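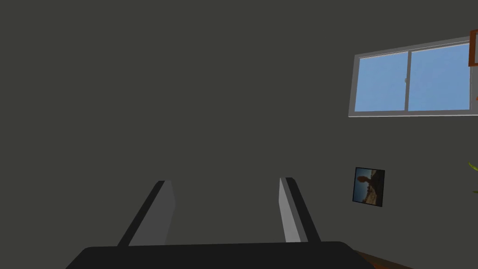

The view from behind the open gripper in our simulated room, with the window to the right.

Workshop news: the gripper project

02/01/2018

Many members have asked how the gripper project is going, so I was requested to write a few words for the newsletter. My name is Ilari Tuominen, and I share the bench at the back of the workshop with Neema Mollel. She takes care of the mechanics and I take care of the software. English is not my first language, so please forgive me if some sentence is a little stiff.

We call the robot Julik. It will be an arm with a simple gripper of two flat fingers, standing on a low wheeled base. Its first task is modest: to drive to a shelf, take a small box and bring it to the bench. At present the base exists and rolls quite well. The arm exists in parts. During the autumn I have therefore worked mostly in simulation, and the picture comes from there.

The simulated room is not a copy of our workshop. I made it like an ordinary living room, with a dark grey wall, a sliding window, a small framed picture and a plant. Neema thinks that I spent too many evenings on the decoration, and she may be right. But a plain wall gives the software very little to hold on to. When the camera looks only at one even colour, the program cannot tell well if the robot has moved forward or stayed in its place. With the corner of a window or the frame of a picture in view, the position estimate becomes much calmer. I have now saved 3705 views from different places in the room, and I use them to test the estimate again each time I change the code.

The camera position was discussed for a long time. We first wanted it on the side of the base, where the cable would be short. Now we have decided to place it behind and above the gripper, so that both fingers are always visible. The fingers hide a part of the view, of course, but we can see directly how wide they are open, and a mistake in the calibration is noticed at once. In the simulation I had the left and right finger exchanged for nearly two weeks. As they mirror each other, I did not notice it until I tried to close only one of them.

Neema has meanwhile cut the third version of the real fingers. The first version was too soft and bent when the motor pulled. The second was strong enough, but the screw heads touched each other before the fingers closed. The new ones are plain slabs with flat tips, and the screws are sunk. She will glue a thin rubber on the inner faces when we know the final thickness. The motor is a used one from a Herar label printer, and the driver board is a Homada, bought second-hand together with its power supply. The board gets warm after long use, so please do not put papers on it.

About money: the workshop gave us 800 for the whole project, and around 400 is left. The largest cost to come is the bearing for the shoulder joint. If somebody has an old Lamont turntable with a healthy bearing, Neema would be very glad to look at it before we order a new one.

We would also like to ask for three small things. Please leave the base on its blocks when you need the bench, because the wheels are not locked. Please do not borrow the short hex keys from the blue tin. And if you have experience with cable chains, come and talk to us, as neither of us has built one before.

Our plan is to have the arm mounted and moving slowly by May. The first tests will be done without any box, only opening and closing the gripper in front of a wall, in the same way as in the simulation. Anyone who wants to watch is welcome. The test files are in the shared folder under the name of the robot, and I am happy to explain them in the evening after the soldering course.

Ilari Tuominen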